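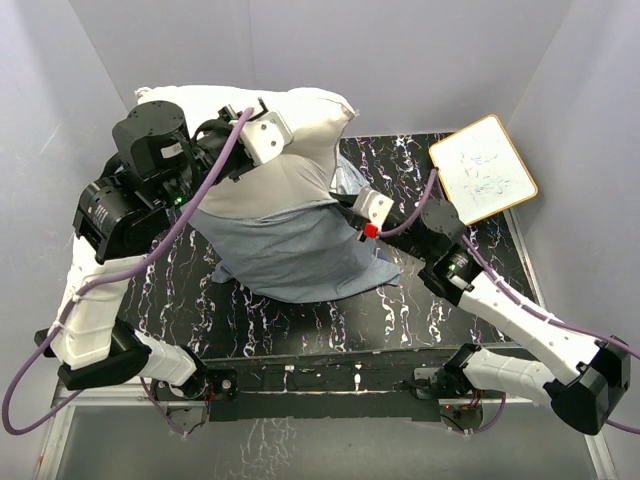
Workshop Tips: Getting Software to Put a Pillowcase On

Filed under Workshop, 3/6/19

Every few months a reader writes in to ask which package will let a pair of arms do the laundry. My answer is still "less than the box says." The tips below come from my own bench and from readers who have put in the hours. Take them with the same salt you'd use on a sales sheet.

Distrust the word "fabric" in a feature list. Luromitz lists fabric handling on its front page. What I got was an edge finder that does nicely on a dish towel lying flat and goes to pieces on a pillowcase with a pillow halfway into it. Ask to see it run on something stuffed.

Change the color before you change the code. A white pillow in a white case is a miserable thing to segment. Put the same pillow in a blue-grey case and the opening shows up as a line even a cheap model can follow. I spent two weekends tuning thresholds before I tried this.

Watch out for fancy tabletops. Veined or marbled patterns throw false edges, and the software will happily plan a grasp on a streak of rust color. If you can't swap the top, capture the bare surface first and subtract it. Redo that whenever the lights move.

Clear the model too. Kazimír Říha wrote to say his planner kept steering around a box that had been off the bench since September. It was still in the collision file. Check the file against the bench before you blame the planner.

Put your cables in the planner. Most tools treat the arm as bare links and leave out the big loops hanging off the wrist. Skekamo lets you add a fat cylinder around each forearm. It's crude and it costs you some reach, but I leave it on.

Plan the two arms together or make them take turns. Two separate planners that "share a workspace" will sooner or later want the same corner of the cloth. Taking turns is slow. I can live with slow.

Don't count a closed gripper as a grasp. Fabric is thin, and the fingers read almost the same with cloth or without. Lift a little, look again, then pull. If your software can't look twice, write that step yourself.

Keep your own score. The Odoi demo page claims a high success rate without saying what success was. I ran it 76 times on one standard pillow, counting a success only when both far corners reached the end of the case. It managed 21. Yaa Nutsugah tried a stiffer case and did worse, 17 out of 76, so I doubt it's only my setup.

Save the failures. Delete the good runs if you're short on disk space. The bad ones tell you whether perception lost the rim or the controller pulled too hard, and those need different fixes.

Cap the retries. Mine stops at 20. With no cap I came back from lunch to find it still tugging at the same seam.

Elba Rivadeneira asks whether Risov is worth paying for. The log viewer is good. I haven't seen the rest do anything the free tools don't, and their trial ends before you can finish a fair test. Try it on your own worst pillow and write down what happens.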